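Been asked a few times now what I think of the mobile hydraulic hose franchises, so I'm going to do it as a thread and then people can stop messaging me at six in the morning.

1/ Background for anyone new. I run the workshop side for a small plant hire outfit. Diggers, dumpers, a couple of telehandlers, one road sweeper we should have sold years ago. I buy hoses, or I buy somebody coming out to fit them. I don't sell either.

2/ Two vans cover our patch. Satus, which is the franchise with the nice paintwork, and Fulon, which is two units on the old dairy estate and has been there since before I started. Both say "mobile". Both say "24/7". Both say "on site in an hour".

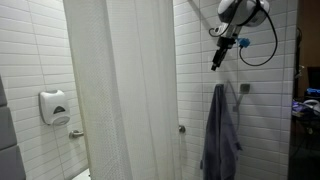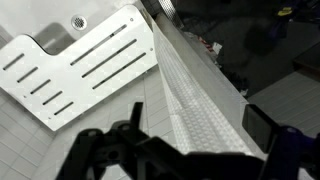

3/ Start with the hour, because it's on the side of the van in letters as tall as my arm. An hour from what? I asked. An hour from "job acceptance". The call centre takes your call, logs it, offers it to the local van, and the van accepts it when the bloke has finished what he's doing. Then the hour starts.

4/ So you can ring at nine, be accepted at half eleven, see a van at twenty past twelve, and that goes down in their figures as a job done inside the hour. I'm not saying anyone's lying. I'm saying read it twice.

5/ I went back through our own job sheets, 18 months of them. We had 78 call-outs for burst or weeping hoses in that time. I wrote down when we rang and when somebody turned up with a crimper. That's the only clock my operators care about.

6/ Won't post the whole sheet as the sites are customers' business. But the van with the hour painted on it and the van with the hour on its fridge magnet were a lot closer to each other than either would like. And both were a good way past an hour more often than they were under it.

7/ Best response of the lot, by the way, was a Fulon fitter who happened to be having his breakfast two lay-bys down from us. That's luck. You can't put luck in a service agreement, though I've seen one or two have a go.

8/ Money. Most recent Satus invoice on my desk is £585 plus VAT. One hose, two ends, one adaptor, on a mini digger. The hose itself was less than a fifth of it.

9/ The rest: call-out, travel, labour (minimum one hour, took him twenty-five minutes), "environmental", "consumables" and a line called "fluid handling". He handled no fluid. We topped the machine up ourselves out of our own drum while he did his paperwork.

10/ I rang about fluid handling. Was told it's a standard line. I said standard for what. Was told somebody would ring me back. That was in January.

11/ Somebody will say "but think of the downtime". Yes, I know. Downtime is the whole sales pitch and it's a fair one when you have a machine blocking a road. It is a lot less fair on a dumper that's one of three on the job and wasn't needed till the afternoon.

12/ What I'd like people to do, before they ring anybody, is ask what the machine standing still is really costing them today. Not what the brochure says an excavator costs an hour. That number has been doing the rounds for years and I've never found where it came from.

13/ Now the new thing, which is why I'm getting messages. Satus is launching a "protection plan" called Widen. You pay monthly per machine, they come and look at all the hoses, tag them, put them in an app, and tell you when to change them before they go.

14/ Our quote was £2,376 a year. For that we get two inspections, the tags, the app, and "priority response". Hoses and fitting are extra. Call-out is extra, but at a discount off a rate card I haven't been allowed to see yet.

15/ Let me say the good bit first. Tagging hoses is sensible. Knowing the length, bore, ends and pressure rating of a hose before you ring saves everybody time, and half the second trips we've had were down to the wrong ends being on the van. Ours as much as theirs.

16/ But a tag is a bit of plastic with a number on it. I've been doing it with a paint pen, cable ties and a spreadsheet. It isn't pretty. It also doesn't stop working if I fall out with the supplier, and I did ask what happens to the app data if you leave Widen. Answer: "it remains on the platform." Lovely for the platform.

17/ Then "change before failure". In principle, good. Nobody wants hot oil at pressure near a person, and if a hose runs by the cab or anywhere an operator stands, I change it early and don't argue about the cost.

18/ In practice the person deciding which of my hoses are about to fail is the person who sells me the next one. I asked what the criteria were. Age, mostly. So a hose that's lived its life tucked under a cover on a telehandler in a shed gets treated the same as one dragged through demolition rubble.

19/ And a visual inspection won't find everything. Inner tube breaking down, bad crimp under the ferrule, you won't see those from the outside. We had a hose let go that was not yet a year old and looked perfect. It would have sailed through with a green tag.

20/ "Priority response" is the one that really makes me squint. If it's one van and everyone on the patch signs up, who has priority over who? I put that to the rep. He said there'd be a second van "as demand grows". So I pay for the second van, and then it comes.

21/ Compare with how the hire firm the other side of the ring road does it. They bought a crimper, a second-hand Carré bench model, and keep five common hose sizes on reels and a cabinet of ends. One fitter trained up, another learning. They do most of their own now and ring out for the odd stuff.

22/ Before anyone runs off and buys one: it's not free money either. You need the right dies, you need to match hose and fittings from the same maker, you need to measure the crimp every single time and write it down. A badly made hose is worse than a late one.

23/ And stock ties up cash. Their cabinet has ends in it for a machine they sold. I've seen it. Everyone has that cabinet.

24/ Few replies already so I'll take them here. "You're just anti-franchise." No. The lad who drives the Satus van round here is a very good fitter. Tidy, caps everything off, tells you when a clamp's missing instead of leaving it for the next failure. I'd have him here tomorrow.

25/ My problem is with what sits on top of him. As far as I can see the fees go up the line, so the invoice has to feed the local owner and head office too. You find that in "consumables".

26/ "Fulon are no better." On the clock, no, they aren't. On price they've been cheaper for us on like-for-like jobs, but they don't answer after ten at night whatever the magnet says. If you do night work on the roads that's the end of the conversation.

27/ "What about taking the old hose in to the counter?" Underrated. If the machine can wait and you've got somebody with a pick-up, both firms will make one up while you stand there. No call-out, no travel, no fluid handling. Clean the ends first, and mark which way it was clocked if it has elbows on it.

28/ "Would you sign Widen if it was cheaper?" Depends. I'd want the rate card in writing. I'd want our data out as a plain file when we leave. I'd want the hour to start when I put the phone down. Have asked for all three by email.

29/ Reply so far says they're "really excited to have us on the journey". We're not on it. I've asked again.

30/ Practical bit for anybody about to get the same visit. Dig out your own sheets before the rep comes. When you rang, when they arrived, which hose, what you paid in total. Even a rough list will do. Ours took me two wet afternoons and a lot of tea.

31/ Then look at which machines keep coming up. With us, a big lump of the 78 was two diggers on breaker work. The rest of the fleet hardly bothers anybody. A per-machine monthly plan across everything makes no sense for that, and I'd never have known if I'd only gone by what it felt like.

32/ Half of those breaker failures were the same pair of lines rubbing on the same bracket, too. Sleeve and a re-route, done in a morning. No app told us that. The operator did, he'd been saying it for ages and I hadn't listened.

33/ If you're on Widen somewhere else already, and you've had it long enough to have a renewal letter, I'd like to know what the second year's price was. DMs are open. Not at six in the morning.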